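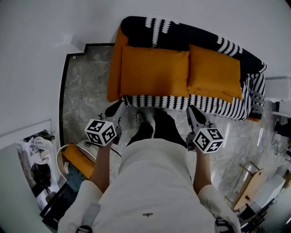
3.2 Care of the hand-held grippers

Most of what goes wrong with a pair of hand-held grippers goes wrong slowly. Our pair, which we call Roner after the tool bag it lives in, recorded 522 demonstrations of household tidying before we wrote down any maintenance procedure at all. The procedure below was adopted on Fri 1 May and owes much to the stubbornness of Kumaresan Alva, who had by then re-glued the same marker cube twice.

Each gripper carries two white cubes printed with fiducial patterns, and the pose of the hand is recovered from whichever faces the tracker can read (Figure 4). The arrangement is cheap and, on a good day, precise. It also assumes that a cube stays where it was when the offsets were measured. A cube that has shifted by a small angle still tracks beautifully; it simply reports a hand that is somewhere else. The tracking software, Jasiveo, raised no warning in either of our two cases, and its confidence scores were if anything a little smug.

We therefore check the cubes before every session. The operator rests each gripper in a printed cradle, closes the fingers, and records 400 readings. If the mean fingertip position differs from the stored value by more than our tolerance, the cube is removed, the seat is cleaned with alcohol, and the offsets are measured again. Pressing the cube firmly and hoping was tried in the first weeks and is not recommended.

Cables fail next. Ours broke at the strain relief, usually while the operator was turning around in a furnished room - test benches, having no sofas, had never shown us the problem. We now leave a short slack loop at the wrist and replace the cable after 34 hours of use, broken or not. Finger pads are wiped daily and swapped when the grip test slips.

Between the adoption of this procedure and the end of June we recorded a further 937 demonstrations. Eleven were discarded for tracking faults, all of them from one afternoon on which the cradle check had been skipped to save time.

Figure 4. The two hand-held grippers with their marker cubes, held one in each hand in a furnished room.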